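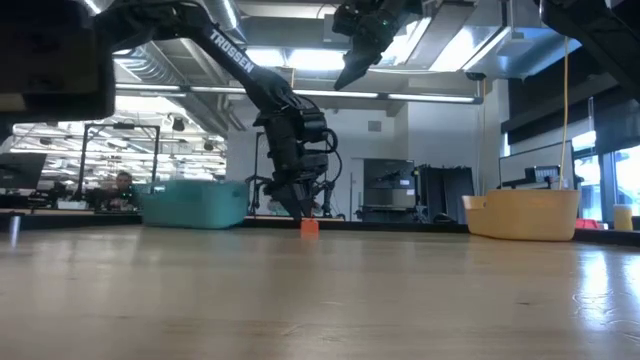 1. Background

Title searches at the Leckie county office are still made against scanned deed books. A searcher works back through the grantor and grantee indexes, notes each transfer, and types the chain into a report. The project set out to test whether Tratska, a record-matching program written by our group, could assemble that chain from the index entries alone.

2. Data

The sample held 1000 index entries taken from the Rallavar subdivision. Of these, 583 were deeds; the remainder were mortgages, releases and easements. Entries were keyed by hand into a single table with fields for grantor, grantee, lot, book and page. Spelling was kept as found — no names were corrected at entry.

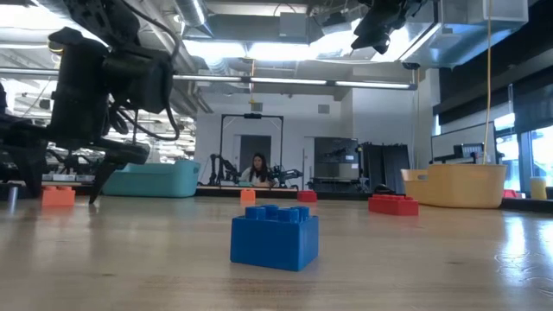 3. Method

Tratska compares the grantee of each deed with the grantor of every later deed on the same lot. A match on surname and first initial is accepted. Where two candidates remain, the lot is flagged and left for a searcher. Elsie Pearce wrote the matching code and the export to the Tonivero report layout.

4. Results

Nine lots could not be closed. Most of the breaks followed a change of surname on marriage, which the index does not record. Two came from a lot split where the new lot numbers were entered without reference to the old one. Releases were matched by book and page and gave no trouble.

5. Further work

Probate entries should be added before the program is tried on a second subdivision. The lot split table is kept in a separate file and needs merging.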